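Teaching a two-armed robot to fold clothes: project report
Fouad Ait Brahim
Module: Practical Robotics, group Telonau

1. Aim

The aim of the project was to collect a set of examples from which a learning system could be trained to fold sports clothing. I did not train the final model myself. My part was the collection: planning the tasks, driving the arms, checking the recordings and writing down which ones could be used. The training was done afterwards by the Hollenstein group with their own code.

2. Method

Each example is one full attempt at one task, driven by a person through a pair of leader arms. The robot arms copy the movements of the leader arms, and the camera views and joint positions are saved together. We used the head view and the wrist views. An attempt ended when the operator pressed the foot pedal, and was then marked "keep", "check" or "drop".

Most folding examples I had read about were made on a table. We decided to include soft furniture as well, as clothes in a home are often left there. A seat cushion gives way when the fingers press on it, so the height at which the cloth can be gripped changes from place to place. On the table I could lower the fingers to nearly the same height every time. On the upholstery I had to watch the wrist view and stop when I saw the fabric start to dip.

The garments were red with white trim. Strong colours made it easier to check the recordings by eye, and the stripe helped me see which way a garment was turned.
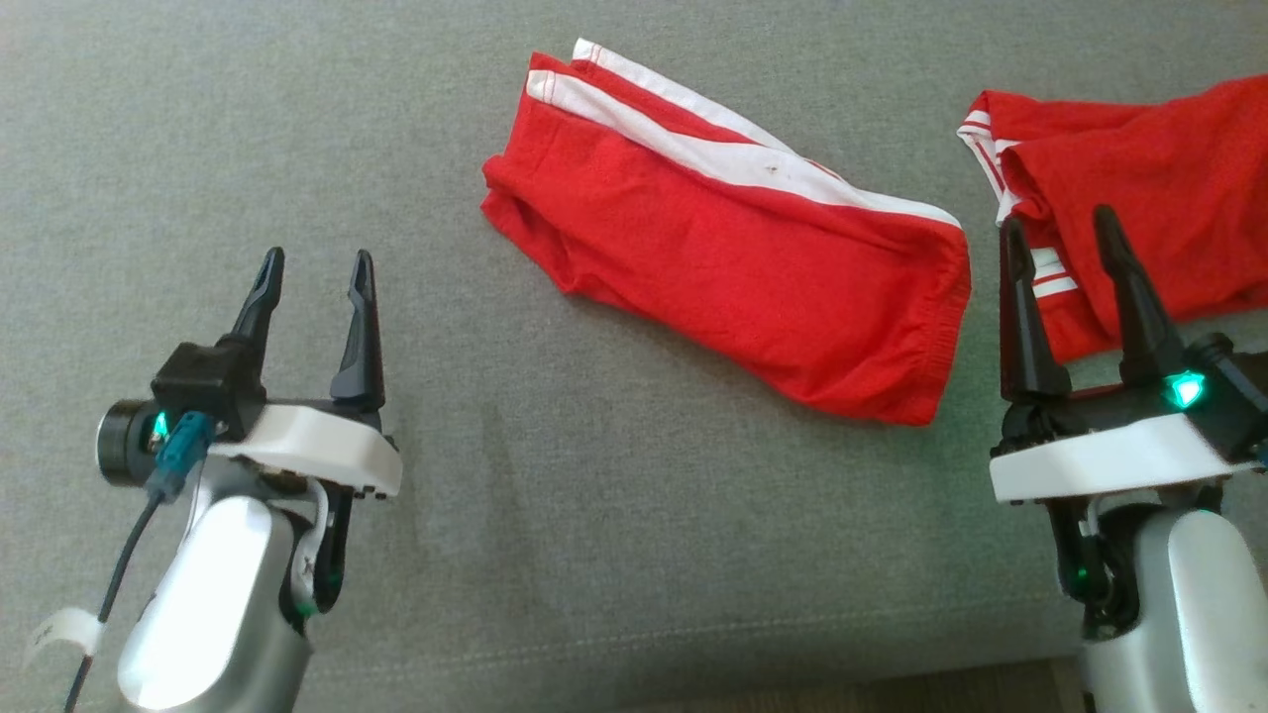
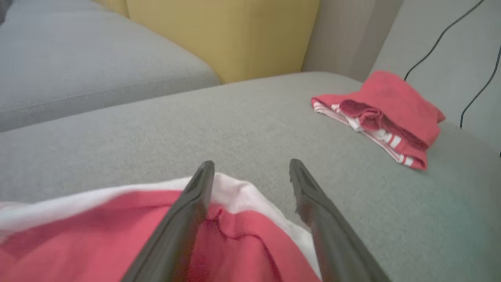
Choosing where to grip took most of the practice. If the fingers close on the top layer only, the garment opens up again when it is lifted. If they go too deep they take hold of the seat cover too, and the arm pulls against it. In my first hours I did both of these many times. After that I came in at a lower angle and closed the fingers slowly, and the number of dropped attempts went down.

3. Results

We recorded 162 attempts in June, over 16 sessions. With the wrist and head views together this came to 1760 short clips after the recordings were cut into steps (reach, grip, lift, fold, release). Two sessions had to be left out completely because the clocks of the cameras had drifted apart and the views no longer matched.

The attempts marked "check" were watched again by a second student. We disagreed mostly about untidy folds. I had kept attempts where the bundle was uneven but closed, and she wanted a straight edge. In the end we kept the uneven ones and gave them their own label, so that the Hollenstein group could leave them out if they wished.

4. Problems

The recording program, Lolex, saved the notes in a separate file from the clips. When a session was restarted, the numbering began again at one and the notes no longer lined up. I fixed this by hand for the early sessions and with a small script for the later ones.

Operator tiredness was also a problem. My movements became shorter and more jerky after an hour, and this can be seen in the joint data. From the fifth session onwards we changed operator every 30 minutes.

5. Further work

More kinds of cloth are needed. Everything in the set is fairly smooth sportswear, and I would expect a model trained on it to do badly with towels or thick jumpers. I would also like to record more attempts that start from a crumpled heap, as we have far fewer of these than of garments already laid out flat. The label list and the script for the numbering are in the project folder under Finer.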